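Tabletop arm cell, monthly inspection checklist with comments
Site: Ivositz. Cell name: Harasym. Date of inspection: 16th March
Procedure: Veltell bench rules, revision of last May

The checklist is for small arms which work on a table without a fence. Mark each point OK, OPEN or N/A, and write the comment in full words.

1. Gripper pads
1.1 Pads sit flat on both fingers, no lifted corner. OK
1.2 No pad is cut or hardened. OK
1.3 Test part is a light one, with no sharp metal edge. OK
Comment: cardboard leaves dust on the pads. Please wipe them before the grip test.
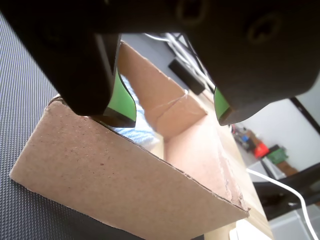 Point 1.3, green contact pad at the edge of the cardboard box.

2. Soft parts
2.1 Closing force is set to the low value before cloth is used. OK
2.2 Cloth has no loose thread which can go in the joint. OPEN
Comment: the cloth must be checked again after washing. Pad cycles at this inspection are 3,463. The limit for soft parts is 2,000 between two cleanings, and the last cleaning was at 1,753, so 247 cycles were left then. Cleaning is overdue.

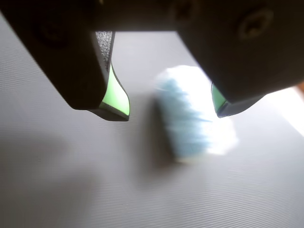

May the operator straighten the cloth by hand while the arm is powered?
Only after the program is stopped and the arm is in its rest position. A pause in the program is not enough, as the arm can continue from a pause without warning.

3. Cables and boards
3.1 Cables have enough slack at full reach. OK
3.2 Connectors are pushed in to the end. OK
3.3 Controller boards have a cover. OPEN
Comment: a cover from Civby is ordered. Until then, no drinks and no metal tools on the mat. 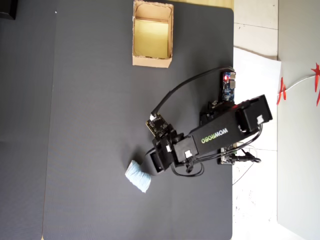
Point 3.1, arm over the mat, with cable loop at the wrist.

4. Work area
4.1 Boxes for parts stand inside the reach of the arm. OK
4.2 Free space of 20 cm is kept between box and boards. OPEN
4.3 Damaged boxes are exchanged. OPEN
Comment: frayed walls can catch a finger of the gripper. I propose to exchange the box when the edge is torn.

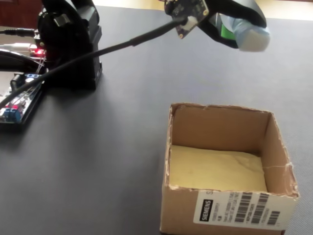 The night shift at Harasym replied that a torn edge alone should not stop the work, and asked that 4.3 say "torn on the side where the arm enters". They also want the stop button test moved to the first place in the list.

Both wishes go to the next revision. Open points: 2.2, 3.3, 4.2, 4.3, and the pad cleaning.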